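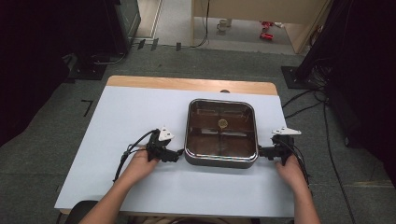
Two hand-held grippers closed on opposite sides of a steel tray during a demonstration at Sudside.

Paired grippers cut failed tray lifts, Sudside group reports

Robotics | June

A research group at the Sudside laboratory has reported a method for teaching two robot arms to lift and carry a rigid object together, using demonstrations recorded entirely with hand-held grippers. The method, named Jesitz, adds a correction for the small disagreements that arise between two separately tracked hands. In trials on a two-armed test bench, it completed more tray lifts than a baseline trained on the same recordings without the correction.

The work was carried out with Dallent, which makes the test bench and supplied the control software. A technical report and part of the data have been released.

Learning from hand-held devices has become a common way to gather training material for robot arms. A person holds a gripper of the same shape as the one fitted to the robot and performs the task directly. The position and opening of the gripper are logged, and a control model is trained to reproduce the motion. No robot is needed while the recording takes place, and a new operator can be trained in a short time.

The approach is less reliable when both hands hold the same rigid object. Each gripper is tracked on its own, and each track carries its own error. For a task such as placing a cup, an error of a few millimetres seldom matters. When two grippers are closed on opposite rims of a metal tray, the distance between them is fixed by the tray, and any difference between the two tracks shows up in the training data as a stretch or squeeze that did not take place. A model trained on such data passes the error on to the arms. One jaw pulls outwards, the other slips, and the tray tilts or drops.

According to the report, this was the main cause of failure in the group's earlier two-handed work. Stiffer arm control made matters worse, as the arms then pushed against the tray with more force. Softer control reduced the force but allowed the tray to sag on one side.

Jesitz handles the problem at the stage where the recordings are prepared. The software first finds the period during which both jaws are closed and moving together. Within that period it treats the two grippers and the object as a single body and works out the one motion that best fits both tracks. The corrected tracks are then written back for each hand. Outside the shared period the recordings are left as they were, so the approach, the closing of the jaws and the release keep the timing of the original demonstration.

A second step deals with the moment of contact. People rarely close both hands at exactly the same time, and the object often shifts slightly as the first jaw takes hold. The group found that forcing the rigid constraint too early removed this shift from the data and led the arms to close on a position the rim had already left. The constraint is therefore brought in gradually, starting when the second jaw stops closing.

The data set contains 2,889 demonstrations covering 5 tasks: lifting a tray, turning a tray, moving a shallow box, handing a board from one side of the table to the other, and setting a frame upright. All were recorded at table height. Operators were told to work at their normal speed and were given no instructions on where along the rim to take hold, apart from keeping the two jaws on opposite sides.

Marker plates fixed to the top of the grippers are used to tie both tracks to a common reference. The report notes that polished metal was a harder case than painted or matt surfaces. Reflections on a shiny tray could be mistaken for features of the surroundings, which upset the estimate of position when the hands were close to the object. Tray recordings were kept in the set for this reason, and the tray tasks make up the largest share of it.

For the tests, control models were trained with and without the correction and run on the Dallent bench. Each model was given 3 attempts at every starting position. An attempt counted as a success only if the object was lifted clear, moved to the target area and released without being dropped. Regrasping was not allowed.

The corrected models did better on all of the tasks in which both grippers held the object for most of the motion. The gain was largest for turning a tray, where the two hands follow long curved paths and tracking errors have more time to build up. Handing over the board showed the smallest gain. In that task the hands share the load only briefly, and the report describes the difference as too small to separate from normal variation between runs.

Contact forces were also logged at the wrists of both arms. With the correction applied, the sideways force during carrying was lower and more even. The group regards this as the more useful result, as it suggests that the arms were no longer working against each other through the object. A tray that is carried successfully under high internal load may still slip if the rim is smooth or the jaw pads are worn.

The method was compared with Ezzat, an earlier technique that leaves the recordings unchanged and instead limits the force between the arms while the robot is running. Ezzat gave results close to those of Jesitz for the shallow box but fell behind on both tray tasks. Using the two together gave no clear benefit over Jesitz alone, although it did reduce the number of hard stops triggered by the bench's safety limits.

Several limits are set out in the report. The correction assumes that the object does not bend, so it cannot be used for cloth, thin plastic trays or open cardboard boxes. It also assumes that neither jaw slides along the object once closed. Where sliding did occur, the software tended to spread the error over the whole motion, and such recordings had to be found and removed by hand. Loads were light, and no liquids or loose contents were carried.

The tests used only 2 types of jaw pad, both supplied with the bench. The group has not yet tried the method with arms of different reach or with a moving base. Computing time is not expected to be a barrier: the preparation step is run once for each recording, before training begins, and adds nothing to the work done by the robot's controller.

Further work will look at detecting slip automatically from the gripper opening and the fit between the two tracks. The group also plans to record tasks in which one hand lets go and takes a new hold while the other continues to support the object. The present version treats each shared hold as a separate period, with no link between them.

The preparation software and the recordings for the two tray tasks are available from Sudside on request for research use. The remaining recordings will be released once checks on the files are complete. Dallent said the correction step would be offered as an option in a later version of its bench software, but gave no date.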